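3.2. Reglas de buena práctica para la preparación del puesto y la ejecución de tareas con alimentos

Las normas de seguridad disponibles para robots colaborativos tratan principalmente el contacto con la persona y los límites de fuerza y velocidad. En cambio, dicen poco sobre cómo debe disponerse una mesa de trabajo en la cual el robot manipula vajilla, pan y un aparato eléctrico de cocina. En el proyecto Kurkitz hemos redactado por esta razón un conjunto de reglas propias, que se aplicaron en los dos laboratorios participantes, Fernport y Pristeck. La primera versión fue cerrada el 30 de abril de 2025 y es la que se utiliza en todo el presente trabajo.

La tarea de referencia es la preparación de un sándwich abierto. El operador coloca los objetos según una plantilla, verifica la lista de control y solamente después habilita el movimiento del brazo. Se exige que entre los objetos quede una zona libre suficiente para la apertura completa de los dedos, y que ningún plato se coloque sobre el borde de la mesa. La Figura 4 muestra el puesto desde la muñeca del robot, con una rebanada y una hoja de lechuga ya en el plato verde menta y otra rebanada en la tostadora.
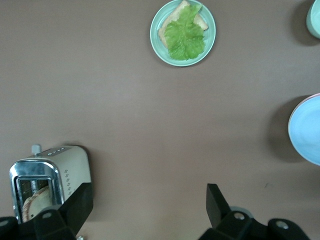
Barrett Benavides

Figura 4. Puesto de trabajo para la tarea del sándwich abierto. Los dedos de la pinza se ven en la parte inferior, el izquierdo delante de la esquina de la tostadora.

La situación de la Figura 4 es útil para discutir la regla R2, relativa a la distancia entre la pinza y los aparatos. En la vista de la muñeca, un dedo puede ocultar una parte de las ranuras y también del pan. Cuando esto ocurre, la regla no permite iniciar el agarre con la sola estimación de esta cámara: se debe retirar la pinza en dirección vertical, adquirir una nueva vista y confirmar la posición de la rebanada. La superficie metálica reflectante de una tostadora agrava el problema, pues los reflejos producen contornos falsos en el detector.

La regla R3 se refiere a la temperatura. Toda tostadora se considera caliente desde que se conecta por primera vez en la sesión, y durante los 300 segundos posteriores a su desconexión. En este intervalo el operador no introduce la mano en el espacio de trabajo, aunque el brazo se encuentre detenido. La regla R4 establece que los alimentos que tocaron los dedos no se destinan al consumo, salvo que la pinza disponga de fundas aptas para este uso.

Para evaluar la aplicación de las reglas revisamos 1629 ejecuciones registradas con el programa Rees. En 122 de ellas se anotó al menos un incumplimiento. El más frecuente fue omitir la segunda vista exigida por R2, sobre todo al final de las sesiones largas. Consideramos que la redacción inicial de esta regla era ambigua, ya que no indicaba quién decide si la oclusión es relevante. En el texto corregido la decisión corresponde siempre al operador y queda registrada antes del agarre.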